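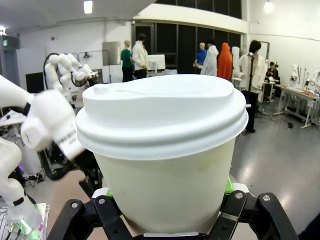
Hekurside Robotics Evening Course
Handout 6: Teaching a two-arm task by remote control

Now we get to the fun part! Up to this point you have moved one arm at a time. Tonight both arms work together on a lidded paper cup, and you drive them with the hand controllers.

Why a cup? Paper gives. Squeeze too hard and the wall folds, too softly and the cup slides down through the pads. You will learn a lot about grip in ten minutes — more than I could ever tell you at the whiteboard.

Before you record
Home both arms. Check that the wrist view shows the lid and both green pads. Grip the cup low, on the wall, and keep the lid clear for the second arm.

While you record
Move slowly and keep moving. Long pauses get copied too, and a policy trained on them will stop and wait for no reason at all. If you fumble and recover, keep the take! Recoveries are gold. Our November group saved 268 takes out of 400, and plenty of the best ones had a wobble in them.

Homework: watch 2 of your own takes and write down where you hesitated.

Comments
Can we use the Sorkside controllers for this one?
Yes, same button layout.
My left hand is hopeless but I loved this session.

© Brurkatport | Contact the course desk | Back to top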